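Home > Galleries > Tablecloths and table linen

Tablecloths in Use: Gallery

Text by Sarla Pal. Published 10 December 2018

The cloths on this page were chosen for everyday tables, the sort that get breakfast, homework and shopping put down on them. We asked readers in November to tell us what they cover their tables with, and over 100 wrote in. Most of them use one large cloth all year and keep a second in a drawer for when the first is in the wash. Checks and plaids came up more than anything else, with plain white a long way behind.

Sizes are given where the reader knew them. If you are measuring your own table, add 15 cm of drop on each side for daily use. A longer drop looks better for a dinner but it catches on knees and chair arms.

Notes on the cloths

Faltness, blue check. A mid-weight cotton that washes at 40 and comes out needing an iron. The reader who sent us the details has had hers for nine years. The hem has been restitched once, at one corner. It has faded a little along the fold lines.

Brulel, oatmeal linen. Heavier than it sounds and slow to dry. It creases as soon as you sit down at it, so it suits people who don't mind creases. Tea marks came out with an overnight soak. Red wine did not.

Tiongson, striped runner. A runner leaves most of the table bare and is less use under food, but it is easy to shake out of the back door. Hicham Mansour keeps 3 of them and swaps them round. He puts two side by side, crossways, when there are people at both ends of the table.

Fatico, wipe-clean green. Coated on the top side only. Fold it with the coating outwards or it will stick to itself in warm weather. It should not go in the dryer. Hot dishes need a mat.

Plaid, large, in pink, red and green
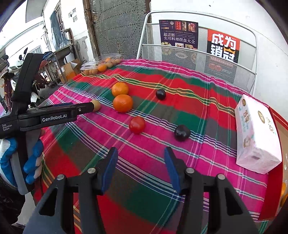

Reading time: 2 minutes (400 words)

Hot pink, bright red and dark green in broad bands, with thin stripes of white, yellow, purple and blue crossing them. Oranges and a tomato are out on the cloth. A strong pattern like this hides small marks well, and fruit still shows up against it.

A plaid this size needs some thought when you lay it. Line up one of the broad bands with the long edge of the table first, then pull the rest straight from the opposite side. If the cloth is washed with others, do the first few washes separately, as the reds can run.

Care in short

Wash cottons at 40 and linens at 30. Dry flat or over two lines. Store rolled if you have the space.

Next gallery: Napkins and tea towels
Previous gallery: Oven gloves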